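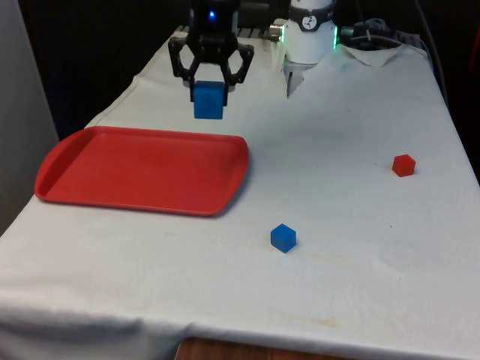 Blue cube, red tray and our big white tablecloth

Could you spare us an afternoon in April? We are looking for people to join the Okabe tidying study in Hullevton, and we would dearly love to hear from anyone who has ever put things away, at home, at work or after small children (so that's most of you, we hope!).

The job is a gentle one. You sit at a table laid with a white cloth, sort little coloured blocks into a tray, and chat to us as you go about how you decided what went where. Each visit has 3 rounds with a good long break between them, and Kazue Onishi will be there to put the kettle on and answer anything you like.
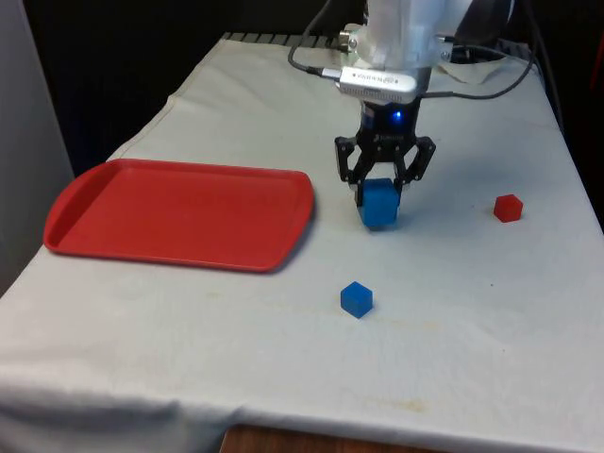 Blocks on the cloth, with the tray to the left

You needn't be quick or neat, and there is no right way of doing it. We would especially welcome people over sixty, and anyone who finds small objects fiddly to pick up. Please do bring your reading glasses if you use them.

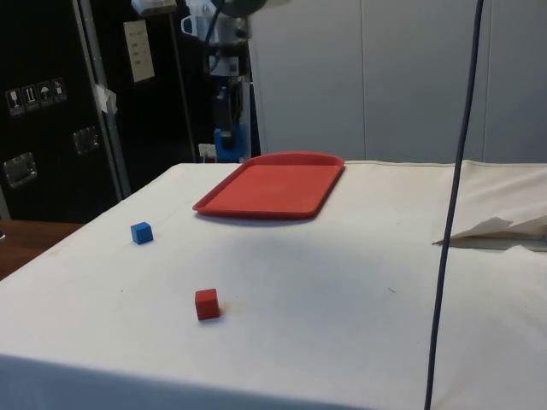 How to join in

Write to Hüsnü Demirtaş at Okabe, Room 571, Hullevton, or call in and ask for him at the front desk. Tell us a little about yourself and which afternoons suit you, and let us know if you'd like a higher chair or a friend beside you. We have 5 places left, and Hüsnü will reply to everyone who writes.

Posted 03/03/2022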